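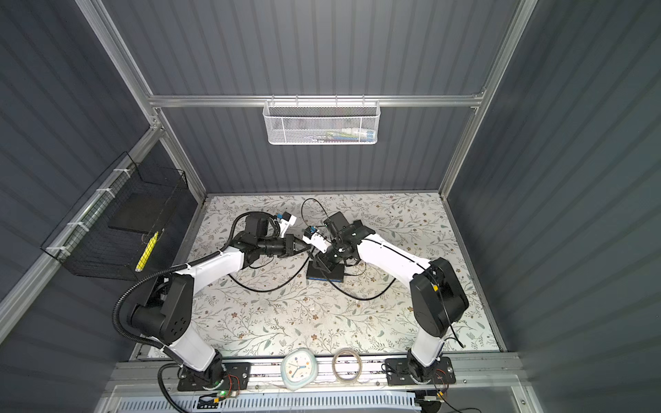
Two arms, one small cell, tips nearly touching over the middle of the mat.

ok so a few of you asked for our bench rules for two-arm cells after my rant in March. Thread! Not official anything, I'm one person with a hex key and opinions 1/

The shared zone. Each arm gets its own side in software, and the middle belongs to one arm at a time unless the job is a handover. If it's a handover, say so in the job name. I've opened files called "test_final_b" and had no clue which arm was supposed to yield 2/

Speed. Anything new runs at our slow setting for 3 full passes, start to finish, with a hand on the stop. Not 2 passes and a good feeling. Pierina Fiore wrote that one and she will ask you which pass you're on 3/

Our slow setting is 158 mm/s at the tip, by the way. That's OUR number for OUR arms with light grippers. Please do your own risk assessment and don't copy it off some lady's thread 4/

Cables! My favorite topic, sorry. Loose cable on the mat is the thing I nag about most. If a cable crosses the surface, move both arms through their whole reach by hand first and watch what the loop does. Then tie it down or route it around. An arching cable near a gripper is a snag I'd like to find at zero speed 5/

Front rail: we let ourselves use it as a shelf and I go back and forth on it. The little blue blobby clock lives there, and so does whatever coil of stuff somebody set down. The Sodum checklist we started from says nothing on the rail, period. I'm slowly coming around to Sodum 6/

Baskets on the frame are fine by me. Zip tie them, keep them outside the reach of both arms, and nothing long sticking out the front. And no reaching in to grab something while the arms have power. I don't care how quick you are 7/

Someone asked about the flowery mat. Rule is: patterned is ok if you write down which mat it was. We swapped one halfway through a batch of 300 runs at Tunero and spent a week arguing over which runs to keep. Write down the mat. Write down the mat!! 8/

Logging: every stop gets a line, even the dumb ones. Time, which arm, who pressed it, one sentence why. We have 862 lines now and the boring ones are what got the cable rule written 9/

Q from Fernandes in my replies: do you lock out both arms to work on one? Yes. Both. Even for a gripper finger swap — the other arm can still reach you 10/

Still no good rule for cameras on short stands near the grippers. The Vullidix folks bolt theirs down, we mostly don't. If yours has survived a year of bumps tell me how it's mounted, I'm taking notes 11/11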